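Niskanen 31 Wall-Mounted Towel Bar: Long-Term Review

The Niskanen 31 is a single-rail towel bar with a clear span of 31 inches between posts. I bought the matte black version from Fudport and put it on the long wall of a bathroom that gets two showers a day. It has been up since February. It replaced a chrome bar whose left post had worked itself out of the drywall twice.

In the box: the rail, two posts, two steel backing plates, four screws, four plastic anchors, a paper drilling template and a hex key. The anchors are the weak part of the kit. They are the ribbed push-in type and I would not trust them with anything heavier than a hand towel. I used toggle bolts on one side and went straight into a stud on the other. The posts are too far apart to hit two studs at standard 16-inch spacing, so most buyers will be using at least one anchor of some kind. A 32-inch span would have solved this.

The template is accurate. I checked it against the posts before drilling and the hole centers lined up. Tape it at both ends, because the paper curls and a level laid across it will tell you very little. Each post drops over its backing plate and is held by a set screw on the underside. Tighten these with the rail already in place. If you lock one post first, the rail will not seat in the other, and you will have to start over.

Stiffness is good. With a wet bath sheet folded over the center I could see no sag. The older Jurville bar in our other bathroom bows visibly under the same towel. The Jurville has a thinner rail and costs less, and for a guest bathroom it is probably enough.

Clearance from the wall is the main design decision here. The rail sits far enough out that a thick towel hangs without its back layer touching the paint, and drying is faster as a result. The cost is that the bar projects into the room. In a narrow bathroom, measure the door swing before you order.

The finish has held up with one exception. There is a small rubbed spot near the right post where a metal hanger was left hooked for a few weeks. Toothpaste and hard water wipe off with a damp cloth. Fingerprints show more than they did on chrome.

One set screw loosened in the fourth month. A drop of removable threadlocker fixed it and it has not moved again. Niskanen should apply this at the factory, as Brirard does on its hooks.

I would buy it again, with my own anchors. Four out of five.

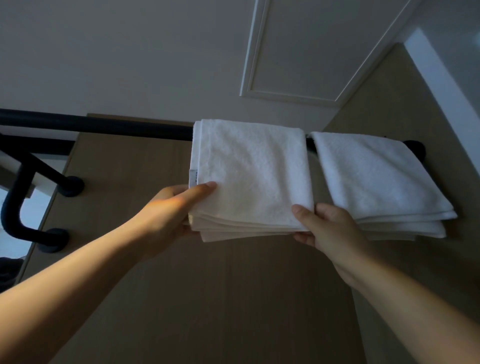
Comments (3)

tilegrout_18
Does the set screw take a metric key? I lost mine and none of my inch sizes fit.

hallbath
Metric, yes. Mine came loose too, on the left side. Will try the threadlocker.

mk_renovates
Agree on the anchors. I went with a plywood backer behind the drywall since the wall was open anyway. If you are at that stage, do it, and then the stud spacing stops mattering.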